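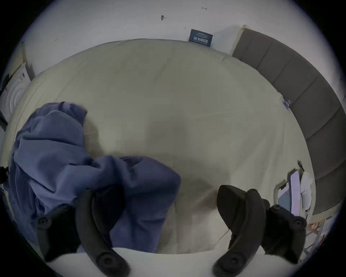

Figure 2. Pale cream sheet on a mattress, with a crumpled blue cloth.

Last updated: September
13 min read | 45 shares | 2 comments

4.2 Indoor deposition following the Redby dust event

Outdoor deposition at Redby was governed mainly by distance from the unsealed stock route and by the wind change that crossed the town in the late afternoon. Neither variable was a good predictor of what settled inside dwellings. Houses on the exposed western edge recorded the heaviest loads on verandahs and window ledges, but several of these same houses had less indoor dust than older dwellings near the centre of town. The discrepancy is treated here as a question of entry pathways.

Residents were asked to recall which doors and windows were open when the sky began to darken, whether an evaporative cooler was running, and when it was turned off. The cooler question separated the responses more clearly than any other. An evaporative unit draws outside air through wet pads and depends on open windows for relief, so a household that left the cooler on was also likely to have left windows ajar. The two effects could not be separated with the data available. Dwellings with refrigerated air conditioning formed a smaller group and were generally newer, with tighter seals around the frames.

Settled dust was collected on horizontal surfaces in the main living area and in one bedroom of each participating dwelling. Hard surfaces were wiped along a fixed path using a Griremine collection pad, then sealed and weighed after drying. Soft furnishings were excluded from the mass comparison. Recovery from woven fabric varies with weave, age and laundering, and no correction was considered reliable enough to apply. Residents' comments on bedding, curtains and carpet were kept and coded with the interview material.

Bedrooms usually returned lower loads than living areas. The exceptions were bedrooms that opened directly onto a verandah. In Halliday, where the same front arrived after dark, the difference between rooms was less marked. Most households there were already indoors with the house closed, and the cooler had in many cases been switched off for the night. Timing may therefore account for part of the contrast between the towns — a point that the deposition gauges alone would have missed.

Recall is a weak point in this comparison. Interviews at Halliday were completed later than those at Redby, and residents of both towns tended to date their actions by the colour of the sky, which changed quickly and was described in inconsistent terms. "Red" was used for the approaching wall and also for the light inside the house once the front had passed. Where a household's account conflicted with the logged time of the wind change at the Mesturetti gauge, the account was retained but its timing was coded as uncertain.

Cleaning before the sampling visit introduced a further bias. Kitchens were often wiped down the same evening, while spare rooms and upper shelves were left alone. Kitchens were for this reason not sampled. Living area surfaces reported as cleaned were replaced with the nearest undisturbed surface of similar height, and the substitution was noted on the field sheet. Loads from substituted surfaces are reported separately in the next section.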